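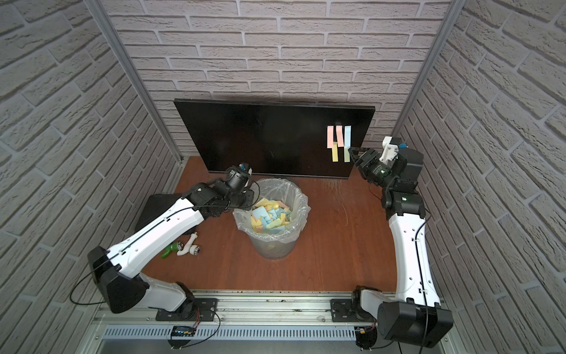 Wooden table with brick-patterned walls behind

Letters Before Claim: What People Write Before They Go to Court

Project report, Civil Procedure module, Sultura College
Vesna Mujić, Niilo Pelkonen and Ermira Dervishi
Supervisor: Snežana Grgić
January 2024

1. Introduction

A person who wants to bring a money claim in the county court is expected to write to the other side first. The letter should say who is claiming, what the claim is for, how the sum has been worked out and when a reply is wanted. If no proper letter is sent, the court can take that into account later, for instance when it deals with costs or decides whether to pause the case.

Most guidance on these letters is written for solicitors. We wanted to look at letters written by people with no lawyer, in disputes too small for a lawyer to be worth paying. Our question was whether these letters contain what they should, and if not, which parts tend to be missing.

We chose the subject after a seminar in which our group was given the papers from a claim for an unpaid joinery bill. The letter in that bundle ran to three pages and never gave the amount owed. The judge had to ask for it at the hearing. We wondered how common that was.

2. Where the letters came from

The letters came from the Larnero advice clinic, where second-year students can help with filing and reception. Ognjen Matić, who supervises the clinic, agreed that we could use closed files if the clients had signed the research consent form. He removed names, addresses and account numbers before we saw anything. We were not allowed to take copies off the premises, so all the reading was done in the back office.

We read 50 letters. Each had been sent by an individual or a sole trader, and each concerned a debt, a faulty purchase or unfinished work. We left out housing disrepair and personal injury, which have their own protocols and need a different sort of letter. We also left out anything that had been drafted by the clinic itself.

We then spoke to 10 of the people who had written the letters. The clinic contacted them for us. The conversations were by telephone and followed a short set of prompts, which Snežana Grgić checked before we began. Nobody was asked for details of the dispute beyond what was in the letter.

3. How we read them

We drew up a reading sheet with these points:

Parties: does the letter say clearly who is claiming and against whom?
Basis: does it say why the money is owed?
Sum: is there a figure, and is it explained?
Documents: does it list or enclose the papers relied on?
Deadline: is there a date or period for a reply?
Next step: does it say that a claim will be issued if there is no reply?
Settlement: does it offer to talk, or mention mediation?

Each letter was read by two of us separately. Where we disagreed, the third person read it and we talked it through. Most of the disagreements were over the basis of the claim. A letter would say something like "you know very well what you promised", and one reader would take that as a reference to an agreement while the other would not. In the end we decided that a stranger picking up the letter should be able to tell what the dispute was, and we went back over the earlier sheets with that in mind.

Niilo had first suggested scoring each point out of five. We tried this on the first few letters and gave it up. The scores looked precise but depended mainly on who was reading. A plain yes, no or partly was easier to apply.

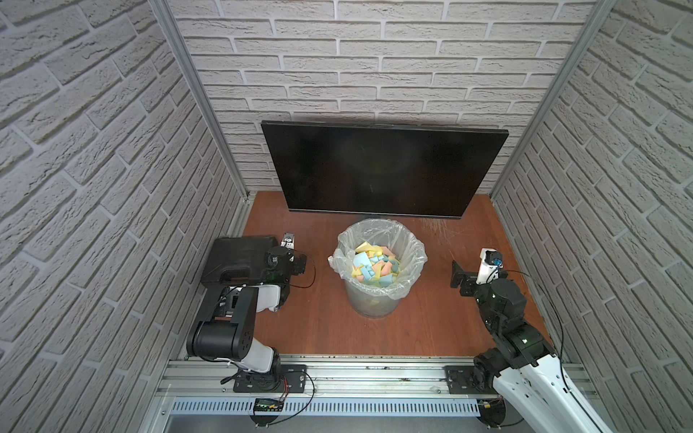
4. What we found

4.1 Parties

Individuals were nearly always named correctly. Businesses were a problem. Several letters were addressed to a trading name, a shop or a manager, with nothing to show whether the business was a company, a partnership or one person. This matters later, when the claim form has to name a defendant who can be sued. If the wrong name goes on the form, a judgment may be hard to enforce.

One letter was addressed to "the van man". It had been delivered by hand, and the claimant told us he had received a reply.

4.2 Basis of the claim

Letters about unpaid invoices did well here. The writer usually gave the job, the date and the invoice number in the opening lines. Letters about faulty goods were weaker. Many described at length how the writer had been treated on the telephone but said little about what was wrong with the item. Very few said what they wanted done about it, whether a repair, a replacement or a refund.

Hardly anyone referred to a statute. We do not count this as a fault. A claimant has to set out the facts, and a letter can be perfectly good without naming an Act. In the few letters that did cite legislation, the passage had often been copied from a website and did not fit the facts.

4.3 The sum

This was the part we expected to be worst, because of the joinery case. In fact most letters did contain a figure. The trouble was in how it had been reached. Writers added amounts for stress, lost time, postage and telephone calls to the original debt and gave only a total. A defendant who accepted the debt but not the extras would have had no way of telling one from the other.

Interest was usually missing. Some of those we spoke to did not know that they could ask for it. Others knew but thought it would seem greedy.

4.4 Documents

Few letters listed enclosures. From the telephone conversations it seems that papers had often been sent separately, by email or as photographs on a phone. Ermira pointed out that this makes it difficult to prove later what was sent and when, and that a simple list at the foot of the letter would deal with it.

4.5 Deadline and next step

Most letters gave a deadline. They varied from the end of the same day to several months. Very short deadlines tended to go with angry letters. A court is unlikely to treat a few hours as a reasonable time to reply, and two of the people we spoke to said they had wanted only to frighten the other side.

The threat of court was made in most letters but not always clearly. "I will take this further" could mean a claim, a complaint to a trade body or a bad review. Some letters also threatened to go to the police over matters that were plainly civil.

4.6 Settlement

Offers to talk were rare. Several people told us they had thought an offer would be read as weakness. One woman said she would have accepted half but did not put it in writing in case she was held to it. She had not heard of "without prejudice" letters.

5. Case study: Zupan and Cadley

With the agreement of both sides we looked at one matter in more detail. Zupan, a sole trader, had built shelving for Cadley, a small lettings business, and was owed £600. Cadley said that the shelving was not what had been ordered.

Zupan's first letter asked for payment by return and said nothing about the complaint. Cadley did not reply. Zupan then came to the clinic and was given the standard leaflet, and wrote again without further help. The second letter gave the date of the order, quoted the email in which the measurements had been agreed, attached the invoice and allowed a reasonable period for a reply. It also said that Zupan was willing to alter one of the shelves without charge. 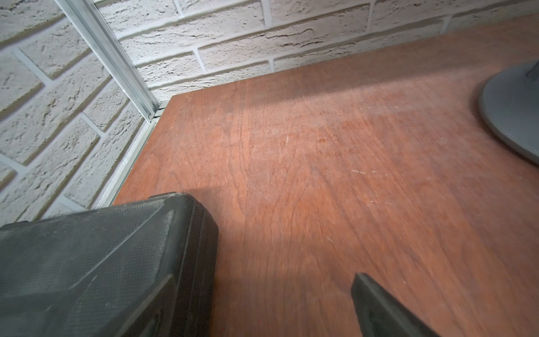
Cadley answered the second letter and the parties settled without a claim being issued. We cannot say that the letter caused this. Cadley told us that the first letter had been put to one side during a busy period and might have been answered in time. Even so, the offer to alter the shelf gave Cadley something definite to respond to, and the measurements, which had been the whole of the argument, were dealt with in a single paragraph.

The case also shows a limit of the reading sheet. The first letter would have been marked yes for parties, sum and deadline. It left out the one thing that the two sides disagreed on, and our sheet has no line for that. If we did the project again we would add a point asking whether the letter deals with what the other side has already said.

6. Limits of the project

All of the letters came from one clinic. People who go to an advice clinic may be less confident than those who manage without, or their disputes may be harder. We also saw only closed files, and a file can be closed for many reasons, including that the client stopped replying.

Letters sent as text messages were left out because the clinic does not keep them on file. Several of the people we spoke to had sent messages first, and some of the missing details may have been in those.

Those who agreed to talk to us were mostly people whose disputes had ended reasonably well. We have tried not to rest too much on what they said.

7. Suggestions for the clinic

We gave a short note to Ognjen Matić with the following suggestions:

Add a line to the leaflet on how to find out whether a business is a company.
Print a small table for the sum, with separate rows for the debt, any other losses and interest.
Include a short paragraph on "without prejudice" offers, with sample wording.
Ask clients to list enclosures at the foot of the letter.
Ask clients to answer any complaint or defence they have already been told about.

He has said that the leaflet is due to be revised in May and that the table could go in then. The paragraph on offers will have to be checked by the clinic's solicitor – sample wording could be used in the wrong place.

8. Division of work

Vesna Mujić wrote sections 1 to 3 and dealt with the consent forms. Niilo Pelkonen wrote section 4 and kept the reading sheets. Ermira Dervishi carried out most of the telephone conversations and wrote sections 5 and 6. Section 7 was written together. The completed sheets have been left with the clinic and will be destroyed when the module marks are confirmed.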